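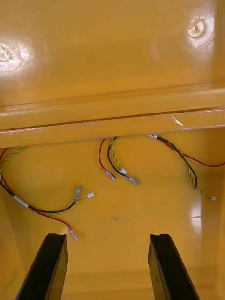

Inside of the yellow housing, with the wire bundles lying across the bottom

Wires keep getting pinched when I close the housing

Posted in Repairs and Wiring, Pastotham Community Help

I have a yellow plastic housing that I opened to replace a switch. The switch is done and I am happy with that part. My trouble is getting the wires back in so that the cover will go on.

There are three bundles. The left one has a red, a black and a pair of green-and-yellow striped wires twisted together, with a short white sleeve over them. They all want to spring up over the moulded ledge, and when I put the cover on I can feel it sitting on something. I have had it on and off 10 times now. I did not take a note of how the wires ran before I started, which was stupid.

Two questions. Is there a usual way of laying wires in a box like this? And there is a small whitish mark on the ledge where the plastic looks scuffed. Do I need to do anything about it? The unit is not plugged in and won't be until it is shut properly.

2 answers

Answer 1 (accepted)

Start by getting everything below the ledge and keeping it there. Do one bundle at a time. Lay it flat on the floor of the housing in a wide curve, with no sharp bends, and put a bit of masking tape over it while you do the next. Don't let the bundles cross on top of each other if you can help it, as that is where the height comes from.

Keep well clear of the round screw posts. If a wire strays over one of those the screw will go straight into it or the cover will crush it. Leave the white sleeve where it is. If it slides, push it back so the wires stay together.

Once they are all down, swap the masking tape for small adhesive clips. Haton do a bag of them, and the hardware shop on Cosomgate sells them loose. Wipe the plastic with a dry cloth first or they won't hold. Then lower the cover by hand without screws. It should sit level all the way round. If it rocks, lift it off and look again. Don't pull it down with the screws.

Before you close it for good, go along every wire and look for flattened or nicked insulation, seeing as you have had the cover on so many times. Any wire that is damaged should be replaced. Don't just tape it up.

The scuff on the ledge I would leave, provided it is only on the surface. Run a fingernail over it. If you feel a crack going through, that is a different matter.

Answer 2

Had the same sort of bother with a garden pump in February. I used cable ties, which worked but made the bundle too stiff and I had to cut them off again. Clips are better. Also take a photo next time.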